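From: Ho-yin Hsueh
To: dog-health list
Date: 15 Dec 2023
Subject: Re: Grana drops for itchy paws

So-ying Ng wrote:

> Has anyone here tried the Grana drops? My kelpie cross chews her front
> feet every summer and the woman at the market swears by them. She says
> her own two dogs cleared up in a fortnight. You start with a 5 mL dose
> and go down from there. There's a page of letters from owners on their
> website and they can't all be making it up. The vet only wants to put
> her back on tablets and I'd like to try something gentler first.

So-ying, I don't think they're making it up. I think most of those dogs did get better. What I doubt is that the drops had much to do with it.

Itchy feet come and go. Ours start when the grass seeds, get awful for three weeks, and ease off once we've had a decent run of cool days. People buy a bottle when the dog is at its worst, and from there the only way is up for a good many of them. I did exactly this in April two years ago with a powder from Wultier, and told half this list how good it was. The next year I used the same powder at the same dose and poor Vamis chewed himself raw. (I never got around to posting about that one, and I suspect the Grana letters page has the same gap in it.)

The website says 1,187 dogs have been "helped". Helped how, and out of how many bottles sold? I wrote and asked. The reply came from a Chak-lun Lui, very polite, and it said they've sold to more than 3,000 households and that 203 owners filled in a form afterwards. I can't make the three numbers fit together. I asked again and got a discount code.

I also asked what was in it. "A traditional blend" is as far as he'd go. That bothers me more than the numbers do. If she has a reaction, your vet will want to know what she swallowed, and you won't be able to tell them. Li-hua Tsang posted here last year about a calming drop that had xylitol listed in tiny print on the bottom of the box, and that stuff can kill a dog. I'm not saying Grana has it. I'm saying I don't know, and neither does the woman at the market.

As for gentler, I don't know what that means for a bottle with no list on it. The tablets at least come with a leaflet, side effects and all. Did your vet say which ones? There's more than one kind now and they don't all do the same thing. I'd also ask about mites and yeast before spending on anything. Vamis turned out to have yeast between his toes on top of the allergy, and no powder was ever going to shift that.

Things that did seem to make some difference here, and I hold all of it loosely:

Rinsing his feet in plain water after every walk and drying them properly, between the toes too.

Washing his bedding every week in hot water with an unscented powder, and our own sheets as well, as he sleeps on them whatever we say.

Keeping him off the wandering trad down by the back fence.

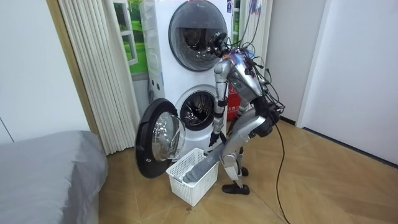

Front-loaders, stacked, with the basket on the floor.

Hui-mei Fu will no doubt write in to say the washing is as unproven as the drops, and she'd have a point – I changed three things in the same month, so I couldn't tell you which one mattered. But hot water is cheap and I know what's in it.

If you do go ahead with the Grana, would you write down how much she's chewing before you start? A score out of ten each night would do, same time, same person. Keep going after you stop. And please post it here either way, especially if it's dull. I'd read that over a whole page of letters.

Also, does anyone still have the name of the skin vet that Liu's owner used? The old number rings out.

Ho-yin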